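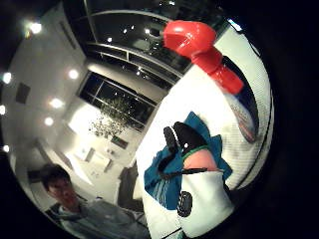 Programs > Small Makers Fund > Brimano Bath & Body > Progress report

Last updated: November

Dear Selma Kos,

Thank you for your patience while we pulled this together, and for the kind note you sent after our first report, which we read out loud in the workshop. Since then our hair and body line has moved along nicely, with one stumble that I will get to. The largest piece of work has been the leave-in conditioning mist, the product your grant was mainly meant to get off the ground, and it has taught us more about packaging than we ever wanted to know! We started with the sort of bottle most people keep around the house, a trigger sprayer with a glossy red head and a collar that screws onto the body, and for thin liquids it is hard to beat. Our mist is thicker than that, with oat milk and a little apricot oil in it, and it came out in a stream. Jin-sol Ahn spent much of the fall on this and has now settled on a finer pump from Brolstead that gives a soft, even cloud.

The shampoo bar is further along. We poured 400 bars of the rosemary and pear recipe in the Helley kitchen, and nearly all of them cured hard enough to wrap. The scent holds up well, though I would still like a touch more pear (Jin-sol disagrees, and we have agreed to let the shops decide). Two shops have taken a first order, and the one in Helley has already asked when the unscented version will be ready. I told them spring, and I do hope I can keep to that.

Now the stumble. Our beard balm split on us in the warm weather, with the oil sitting on top and the wax underneath, and we had to pull the whole batch. The fix was a slower cool-down and a different beeswax, which we now buy from Nedeljković. The new tins have sat on the sunny windowsill for weeks without trouble.

On the money side, we have $1,194 left in the materials line. With your blessing, we would like to put it toward the new pumps and a second set of bar molds. The labeling line is fully spent, and the receipts are in the packet.

Next up are the printed ingredient cards and the mist in its travel size. You would be so welcome to come by and smell everything for yourself.

With warm thanks from all of us at Brimano

Related items
Brimano Bath & Body: first report
Budget change request form
Small Makers Fund: how to file your final report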